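Care of Records, Discs and Tapes in the Home
Jollotum Sound Library, Household Advice Pages
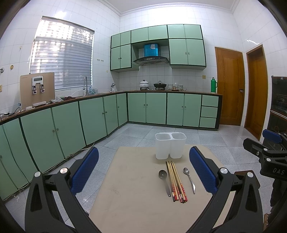 Spoons, chopsticks and a two-compartment utensil caddy in a kitchen with green cabinets.

The Sound Library receives many inquiries from members about the cleaning and storage of private music collections. The advice on this page is drawn from the practice of our own workroom, adapted for the home. It applies to vinyl long-playing records and singles, compact discs and cassette tapes in ordinary condition. Shellac records, lacquer discs and open-reel tape call for different treatment and are covered on a separate sheet, available at the front desk.

Before You Begin

Set aside a clean, dry surface large enough to hold one open record and its sleeve side by side. A bath towel folded once makes a suitable base. Wash and dry your hands. Rings and wristwatches should come off, and long sleeves should be rolled back.

Work on a small number of items at a time. Members who take down an entire shelf on a free afternoon frequently return records to the wrong sleeves, and the mistake may not come to light for years.

Handling

Hold a record by its edge and its label only. To remove it from the jacket, bow the jacket slightly against the body, draw out the inner sleeve, and let the record slide until the edge rests against the base of the thumb and the fingertips support the label. Do not reach into the sleeve and pinch the playing surface.

Compact discs should be released by pressing the center hub of the case. If the hub is stiff, press harder on the hub; do not pull at the rim of the disc. Cases with broken hub teeth should be replaced, as the loose pieces scratch the disc each time the case is moved.

Cassettes should be returned to their boxes with the tape wound fully to one end. The exposed tape along the lower edge must not be touched.

Dry Cleaning of Records

A carbon fiber brush is sufficient for routine dust. Place the record on the turntable, start the motor, and rest the bristles lightly across the grooves for 2 or 3 turns. Then sweep the brush slowly outward, off the edge of the record. Clean the brush against its own handle guard, never with the fingers.

Household dusters, paper towels and shirt cuffs are not suitable. Neither are the treated yellow cloths sold for furniture, which leave a film that attracts further dust and can be removed only by washing.

Dry brushing should be done before each side is played. It does not remove fingerprints, mold or the residue of earlier cleaning products.

Washing Records by Hand

A record that remains noisy after brushing may be washed. The library uses Wereo concentrate in its workroom, diluted as the label directs, though any cleaner made specifically for vinyl records may be used. Kitchen dish soap is not recommended. Products containing alcohol must be kept away from shellac in all cases.

You will need the cleaner, distilled water, two soft microfiber cloths and a rack in which records can stand upright without their playing surfaces touching anything. Tap water may be used for a first rinse of very dirty records, but the last rinse should always be distilled.

Lay the record on a clean towel. Cover the label with a plastic label protector or an inverted lid of the right diameter. Apply 5 milliliters of diluted cleaner to each side, spread it with the first cloth, and wipe in the direction of the grooves, without heavy pressure. Leave it for one minute. Rinse the cloth, wring it out, and wipe again with distilled water. Repeat the water step with the second cloth.

Stand the record in the rack and leave it until it is fully dry. In a heated room this normally takes less than an hour. Hair dryers, radiators and sunny windowsills must not be used to hasten drying. Never put a damp record back into a sleeve.

Discard the old inner sleeve if it is paper and visibly dusty. Printed inner sleeves with lyrics or photographs should be kept in the jacket, flat, with the record in a new polyethylene-lined sleeve beside them.

Compact Discs

Wipe from the center straight out to the edge. A circular motion follows the direction in which the data are written, and a scratch made along that path is more difficult for the player to correct than one that crosses it. A soft cloth slightly dampened with distilled water is enough for most marks.

The printed side of the disc is the more delicate of the two. Adhesive labels should not be applied to it, and labels already in place should be left alone. Discs that skip after cleaning may still play well in another machine, and it is worth trying this before the disc is thrown out.

Cassette Tapes

Cassettes that have stood unused for several years should be wound forward and back once before they are played. If the tape squeals or moves unevenly, stop the machine. Continued playing may deposit material on the heads and damage both the tape and the deck.

Heads and rollers may be cleaned with a cotton swab and a small amount of isopropyl alcohol. The rubber pinch roller should be wiped with plain water only. Allow everything to dry before loading a tape.

Storage

Records should stand upright, neither leaning nor packed so tightly that a jacket must be forced out. Shelves with a divider at every foot or so prevent leaning. Members should be aware of the weight involved. A shelf of 200 long-playing records is too heavy for most light bookcases, and the library advises fixing tall units to the wall before they are filled. Load the lowest shelves first.

Do not stack records flat, even for a short period. Warping caused by stacking is seldom reversible at home, and we strongly discourage attempts to flatten records in an oven or under hot glass.

The best room for a collection is one in daily use, away from outside walls. Attics, garages and basements are unsuitable in most houses. Direct sunlight fades the spines of jackets within a few seasons and can warp a record within an afternoon.

Keep cassettes away from loudspeakers, which contain strong magnets. A separation of an arm's length is ample.

Odor and Mold

Secondhand records often carry a smell of tobacco or damp. In most cases the odor is in the jacket. Stand the empty jacket open in a dry, airy room for several days, out of the sun. Scented sprays should not be used.

Mold on a jacket appears as white or gray spots that brush off as powder. Take such items outdoors, brush them with a soft paintbrush kept for that purpose, and store them apart from the rest of the collection until you are certain that the growth has not returned. Persons with asthma or similar conditions should leave this work to others.

Keeping a List

A written list is useful for insurance and prevents the purchase of duplicates. Title, performer, label, catalog number and a brief note on condition will meet the needs of most households. A notebook serves as well as a computer file for a small collection — what matters is that a copy be kept somewhere other than the room where the records are.

The late donation known as the Aubert collection, some 3000 items, reached the library with a complete card index in the owner's hand. It was shelved in a matter of weeks. Collections without any list commonly wait much longer.

Common Questions from Members

May several records be washed in the same bath of cleaner? This is acceptable if the records are of similar cleanliness. Replace the liquid when it becomes cloudy.

Are antistatic sprays useful? They may help in very dry winter rooms. Use them sparingly, on the mat and not on the record.

How often should the stylus be cleaned? After every few sides, with a short-bristled brush drawn from back to front only. Turn the volume down first.

Can the library clean members' own records? The workroom accepts small quantities each September, when the Weser Street reading room is closed for stocktaking. Records must be delivered in sleeves, with the owner's name on a slip of paper inside the jacket. Forms are available at the desk.

Questions concerning this page may be addressed to Achilleas Politis, Conservation Workroom, Jollotum Sound Library.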